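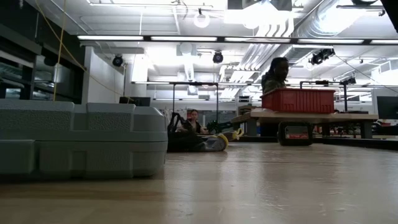

Gilmar Quintana wrote back asking whether anyone had tried the kit with the lid of the case shut before swapping parts, and if the dropouts still came with the room lights off. Fair questions. Answers below, plus everything so far, sorry for the length, typing between runs.

Ticket: Skukivden pick kit, trial unit
Opened by: Emerson Bastos
Opened: March 12, 2026
Status: open, waiting on vendor
Priority: high (trial window closes, we have to say yes or no)

Problem
Arm stops mid-cycle. Controller says "link lost", then comes back by itself, then wants a full re-home before it will do anything. Happens on pick, happens on place, happened once sitting at home position doing nothing. No pattern with the load that I can find. Red bin or gray bin, same thing.

What we expected
Sales sheet says 3,000 cycles unattended. Best run we have had is 60. Worst is 7.

Setup
Kit as shipped, nothing added. Arm, controller, vision head, the Follport link box that comes with the service plan. Firmware whatever was on it. Power from the wall, not through a strip (tried the strip later, see below).

Log

1. Full power cycle, waited for the fans to stop, back on. Ran OK for a bit, then link lost. Same.

2. Reseated both ends of the link cable. The controller end was not clicked in all the way so I got excited. No change.

3. Swapped the link cable for the spare in the kit. Ran 60 cycles, best so far. Then link lost twice in a row. So maybe the cable is part of it, maybe luck.

4. Moved power to a strip, then to a different outlet. No differnce. Put it back on the wall.

5. Lights. Gilmar's question. Ran with the overheads off and just a desk lamp. Vision complained about exposure the whole time but the link still dropped, at 14 cycles. So lights are bad for the camera maybe but not the cause of this one. Would still like to know what the vision head wants for lighting, the manual just says "even".

6. Lid. The controller lives in its case while running, the quick start shows it like that. Lid open, lid shut, lid half open. Lid shut it dropped at 7. Lid open it dropped at 14. Not enough runs to say heat but I would not rule it out. Case was warm to the hand with the lid shut, not hot.

7. Turned vision off, ran a dumb point to point loop with nothing in the gripper. Dropped anyway. So not vision. That was a useful one, wish I had done it first.

8. Took the Follport box out of the chain, laptop straight into the controller. No drops. Let it go while we ate, came back and it was still going. Stopped it by hand, didn't write down the count, my fault.

9. Put the Follport box back. Link lost before I sat down.

So it's the box, or the box firmware, or how the box and the controller talk. Pretty sure about that much.

Reply from vendor support (pasted from the portal)
Thank you for the detailed log. Please export the diagnostic bundle from the service menu and attach it. Please also confirm the keepalive setting on the link box. Units shipped in December left with a short keepalive and some sites see drops under that setting. Suggested value is 60. Dambrauskienė, Skukivden support

My answer
Bundle attached. Took three tries, the export needs the link up and the link is the thing that goes down. Please pass that on to whoever owns the export.

Keepalive was set to 7. Changed to 60, saved, rebooted the box, and the setting was back at 7. Did it again, waited longer before rebooting. Back at 7. Logged in as admin insted of operator, same page, same button, this time it stuck. The operator login lets you type in the field and press save and then throws it away with no message. Please file that as its own bug.

With keepalive at 60 we are running now, with the box in, vision on, lid open. Will post the count when it stops or when we have to pack up.

Still need from Skukivden
- Is 60 safe to leave in, or is it a workaround. If the link really goes down does the arm keep moving until the timer runs out? Need that in writing before we let it run with people at the table.
- Replacement Follport box, or at least a firmware that doesn't ship at 7.
- Lighting spec for the vision head.
- Extension on the trial. We lost most of it to this.
- Can the arm resume after a short drop without a full re-home. The Skasport kit we tried before this one did. Slower arm, worse grip, but it picked up where it left off, and people here liked that a lot.

Gilmar, to your other question, yes I would still look at buying it. Grip is good, teaching a new pick takes a few minutes, the app is easy enough that I didn't have to train anyone. Not signing for the service plan until the box thing is sorted though. Without the box there's no remote support, so the plan price makes no sense.

Update, same ticket
Stopped it by hand to change bins, no drops up to then. Restarted OK. Leaving the ticket open, don't close it on us please. Next test is lid shut with the new keepalive.

Emerson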